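Mikusska Household Handling Program
Interim progress report to the Asfaw Fund: operating rules for hand-held gripper work in homes

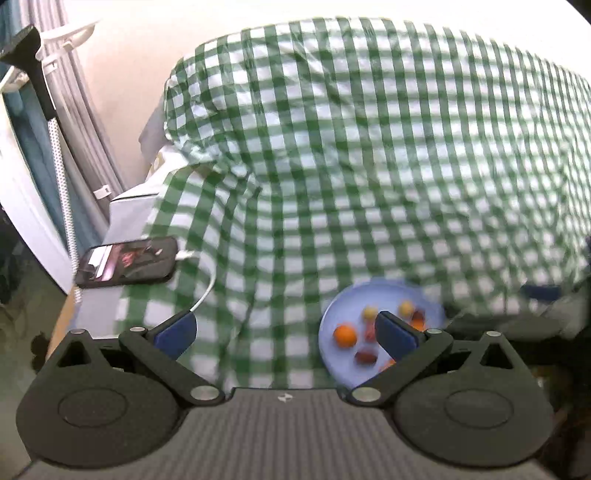
Which rule set applies when a gripper is used by hand in a private home and no robot is present?
The hand-held rules in Part B apply from the moment the tool is unpacked until it is back in its case. Part A, which covers powered arms, applies only on the bench at Jisto.

1. Purpose of the period

The grant asks for a written set of operating rules, tested in ordinary homes, that a small team can follow without a safety engineer on site. The previous report delivered a first draft of Part B. Work since January has gone into using that draft under normal conditions, recording where operators departed from it, and rewriting the clauses that caused the departures.

2. Work completed

Operators recorded 3889 demonstrations in 56 homes. Each home visit was run under the draft in force on that day, and the version number was written on the visit sheet. The tasks were picking up, placing, sorting and covering. Tabletop work made up the largest share, mostly on dining tables, side tables and improvised surfaces with a cloth over them.

Departures from the rules were logged by the operator at the end of each visit. The log holds 114 entries. Most concern set-up: the starting surface was not checked, or the check was done and not written down. A smaller group concerns food. The remaining entries are clerical.

3. Changes to the rules

Nine clauses were rewritten. The ones with an effect on cost or schedule are given here.

B4, work surface. The old text called for a "clear, flat surface." Operators read this as an instruction to strip the table, and residents objected. The new text defines a work zone, marked out by the operator before the first demonstration, and allows household items to stay where they are if they are listed on the visit sheet. Loose cloths may stay on. If a cloth moves during a grasp, the demonstration is kept and tagged.

B5, cables. A charging cable may remain in the work zone if the resident wants the device left on charge. It must not pass under an object that is going to be lifted. The operator checks this again after every reset.

B7, food and food-like items. Pads that have touched a floor, a shoe or a cleaning product are not used near food. Real food handled by the tool is thrown away after the visit and replaced from the visit budget. Replica food is wiped and reused. The visit sheet now has a separate box for each, as the old sheet did not distinguish them and several early entries cannot be classified.

B8, screens and personal information. Phones, letters and calendars in view are turned over, moved or accepted in writing by the resident. Where a lit screen is recorded, the reviewer checks it for readable content before the recording leaves the team's storage. Text that identifies a person is masked.

B11, pads and fasteners. Pads are inspected at the start of each visit and replaced when the surface is torn or lifting at a corner. Pivot caps are checked by hand for looseness. The old wording required a torque tool, which operators did not carry — the clause was being signed without being carried out.

The other four rewritten clauses correct numbering and terms.

4. Review by Plonetti

Plonetti reviewed the revised Part B as an outside reader. Two comments were accepted. The first asked for a plain statement of who may stop a visit; the rules now say that the resident or the operator may do so at any time, and no reason has to be recorded. The second asked that the stop rule be printed on the front of the visit sheet.

A third comment, proposing a fixed minimum light level, is still open. The team has no agreed way to measure light in a home with curtains partly drawn, and a limit that operators cannot check would repeat the problem found in B11.

5. Problems and delays

Review of recordings under B8 takes longer than planned. The backlog stood at two weeks when this report was prepared. Screens account for most of it, since a phone may show different content from one demonstration to the next and each has to be checked.

Version control was weak at the start of the period. Some visits used a printed copy that had already been replaced. Printed copies are now collected every Friday and reissued with the current version number.

6. Next period

Part B will be frozen and used unchanged for the remaining visits, so that entries in the departure log can be compared. Jisto will align the terms in Part A with those in Part B — "work zone" and "reset" currently have different meanings in the two parts. A short operator checklist will be drawn from the final text.

No change to the total budget is requested. The team asks the Fund to approve a transfer from travel to recording review, on the terms set out in the attached budget sheet.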